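## Upstairs at Clongate, a glove goes up against two grippers

If you have climbed the stairs at the Clongate building this November and wondered why the round table by the sofa is always taken, Imani Mwaipopo would like you to know that she is sorry about the cables, and that you are very welcome to stop and ask her what she is up to (she loves being asked!).

Her small team is comparing three ways of recording how a hand does ordinary chores: the Nureck gripper, the older Dovell gripper, and a sensor glove that carries a cube covered in square black-and-white markers. The cube lets a camera work out where the hand is and which way it is turned, and the team wants to know how well that holds up when people move the way they do at home. 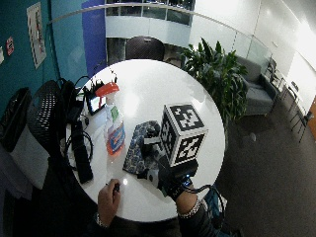 Both grippers had their turn first, over 13 afternoons, and between them they produced 547 recordings that Archie Moffat is still patiently sorting through. The Dovell is the sturdier of the pair, he says, though he finds it tiring to use for long. The Nureck is lighter and kinder to the wrist, but it has been fussy about anything with a curved side, and he has a whole folder of bottles to show for it.

The glove sessions are newer, and the chores are the same seven as before, so that everything can be laid side by side when the sorting is done.

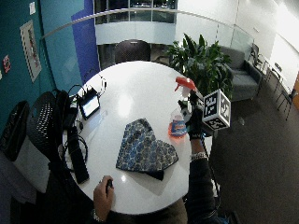

*The marker cube rides along with the gloved hand as it grips a spray bottle at the round table.*

Mwaipopo is careful not to pick a favorite yet, although she admits the glove feels the most natural to her. Sarla Pant, who looks after the camera side, is holding out for a second viewpoint before she trusts any of the numbers, and the two of them have been having that friendly argument over lunch for weeks now.

Anyone at Clongate who would like to try the glove can leave their name with Pant before 4 p.m.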